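Second Service: How Nurkport Keeps Its Office Computers in Use

The city of Nurkport replaces its office computers on a fixed schedule. Until recently, most of the retired machines were sold by the pallet. Under a policy adopted in May, they are now offered first to public libraries and adult schools within the county.

In its first year the program placed 1,872 desktop computers. A further 504 were taken apart for parts, including memory, drives and processors.

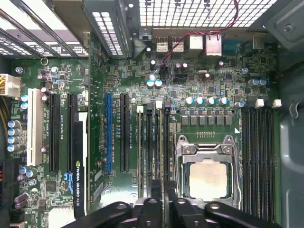 What Is Passed On

Each computer leaves with an erased drive, a power cord and a one-page record of its repairs. Recipients may return a machine within 2 months. Monitors are handled separately through the Kolev warehouse, where demand continues to exceed supply.

Welington Sampaio, who directs the program, regards the repair record as its most useful feature. "A library should know what it is receiving," he said. "The age of a computer says very little about its condition."

Older desktops remain well suited to catalog searches, job applications and typing classes. The Dresetano branch library opened its evening computer room entirely with equipment from the program.
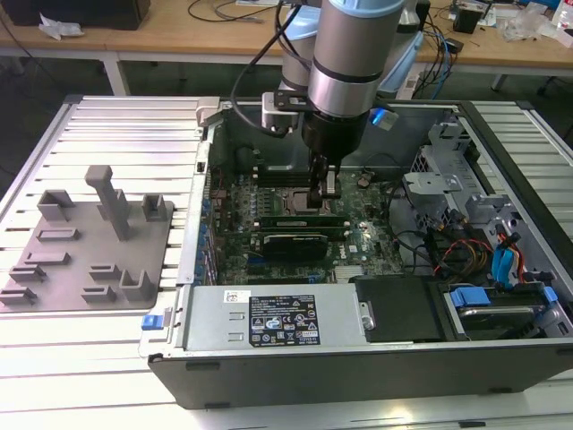 Applying for Equipment

Requests are reviewed twice a year. Schools and libraries should state the number of seats required and the hours of public access.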